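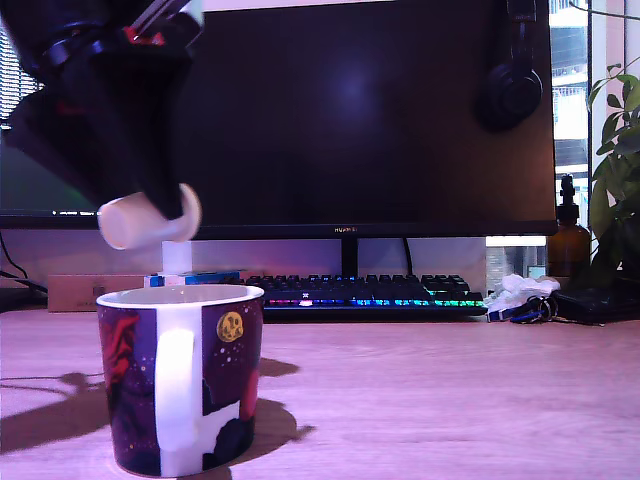 Last updated: December 28, 2021

I promised So-yul Kang I would keep this diary going over the holidays, so I've made a pot of tea and sat down to it, though my head is still full of gripper settings. The closing force has been bothering me all week. At 700 it was far too keen, and I brought it down to 200 a little at a time, with a cup of tea between each go (that is a lot of tea!). Guido Palumbo rang in the middle of it all to ask after the spare fingertips, and we ended up talking about his mother's garden for ages, which was lovely. 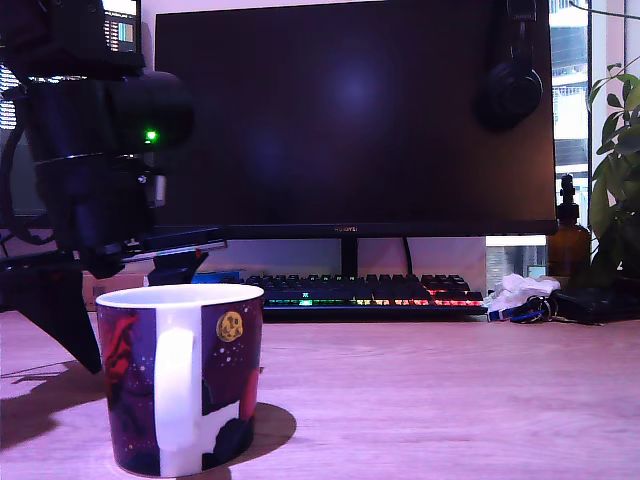 Kullow, June

I'm copying in my old note from the summer, as I keep hunting for it. Chih-ming Cheng came over and we went through the arm's bolts together, all 6 on the wrist plate, a dab of thread lock on each and then a good long wait. He likes them done crosswise, like a car wheel, and I've done it his way ever since. Check them again every 4,000 cycles, he said, and write it down, and of course I didn't write it down until the evening.

Back to now. The space mug is still my favourite thing for practising with, dark purple with its little white stars, and I always come in to it slowly from above and behind. Tomorrow I want to home the joints afresh and save the new force under its own name before I forget which one I liked. I must also ring Soo-ah Ki about the cable clips.

Recent entries
Greasing day, and a very long lunch
Kyung-hwa Song's trick for stiff connectors
New fingertips from Hekix

Contact | Back to top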